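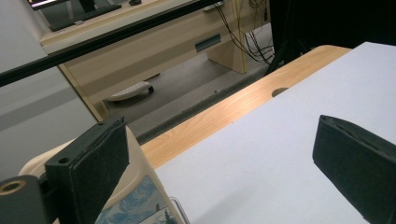 Acceptance Test
by Drindness
Short fiction | 14 comments | 31 shares

The protocol called for 1,000 closures per gripper before any comparison could be written up. The technician had started the Rudholm unit on Saturday because the building was quiet and the air conditioning held the room at a constant temperature once the doors stopped opening.

The Rudholm had foam pads. The Tremblay, waiting in its case under the bench, had bare moulded fingers with a ribbed face. Pliswood wanted one of them for the sorting line and had asked for a recommendation of no more than two pages. The purchasing department had already indicated, in an email with no question marks in it, that the Tremblay was cheaper.

The sheet went down on the table first. It gave a plain ground for the camera and it covered about half of the hole in the tabletop, where an earlier test piece had gone through and taken an afternoon to find. Then the fingers were opened to full width, and the first reading was taken with nothing between them. Zero load, zero slip. She wrote it down anyway.

The test pieces were a steel washer, a glass vial, a folded cloth and a hen's egg. The egg was in the protocol by name. Somebody at Pliswood had specified it in the first draft and it had survived every revision, although the sorting line handled nothing that resembled an egg. She bought them by the dozen and claimed them as consumables.

At closure 137 the Rudholm dropped the washer.

She stopped the count, entered the fault and looked at the pads. There was no tear and no lifting at the glue line. She wiped both faces with a dry cloth, as permitted under section four, and resumed. The washer held. It held for the rest of the hour. The controller had logged the drop as a successful release, with the correct time and a motor current inside limits. According to the controller, the gripper had been asked to let go.

She went back through the command file. There was no release at 137. The file said close, hold for two seconds, lift, hold. She checked the checksum against the copy on the server. They matched.

An intermittent fault is worth more than a steady one in a comparison, provided it can be made to happen again. She reset the count and ran the washer alone. At closure 137 the Rudholm opened its fingers and the washer fell on the sheet.

She changed the cable and reset the count. She changed the power supply. She put the vial in place of the washer, with a folded towel under it. Each run took a little over forty minutes, and each run ended at the same number. With the vial the fingers opened more slowly, and it landed on the towel without breaking. She noted the slower opening and then crossed it out, as she had no calibrated means of measuring it. Then she wrote it in again.

By four in the afternoon she had the manual open at the appendices. The Rudholm kept a service counter that could not be cleared from the user menu. It could be read over the serial port with a command from the appendix, and she read it. It said 278.

This was not possible. She had put several times that number on it since the morning. She ran one closure and read the counter again. It said 277.

She took her hands off the keyboard for a while.

The manual had one line on the subject: The counter decrements to the next scheduled inspection. It gave no starting value. It did not say what the inspection involved or who carried it out, and it did not say what the unit would do if the counter reached the end and no one had come. She supposed that a release every 137 closures might be a reminder. It would be a poor design, but she had tested worse. A Tremblay controller had once refused to start until its clock was set to a year before it was built.

She wrote to Rudholm support and received an automatic reply thanking her for her interest in the 2,000 series. Hers was not from the 2,000 series.

There was the option of stopping. Two pages could be filled with what she had. Pad wear, none observed. Grip on cloth, good. Undocumented release, reproducible, cause not established. Purchasing would read the third item and order the Tremblay, and the Rudholm would go back in its box with its counter where she had left it.

She put the egg between the fingers.

The foam closed on it with no sound she could hear. She ran the lift, the hold and the return, and read the counter after each closure, entering the value by hand in a column beside the time. It went down by one, every time. At closure 137 she leaned in over the sheet. The fingers lowered the egg to the surface, which was not in the command file, and opened, and backed off by a few millimetres. The egg rocked and was still. The log said release, successful.

She changed the last line of the third item from cause not established to cause under investigation, and left the field for the recommendation blank. The counter stood at 140. She decided she could be at the bench until it ran down. It would be well under an hour.

She took the egg away, squared the sheet to its pencil marks on the table underneath, and pressed start.

More short fiction
- The Torque Wrench Library
- Dead Reckoning for Beginners
- Night Shift at the Weighbridge
- Tolerance Stack

Get one new story each month. Enter your email to subscribe. You can unsubscribe at any time.

We use cookies to remember your reading preferences. Accept | Manage settings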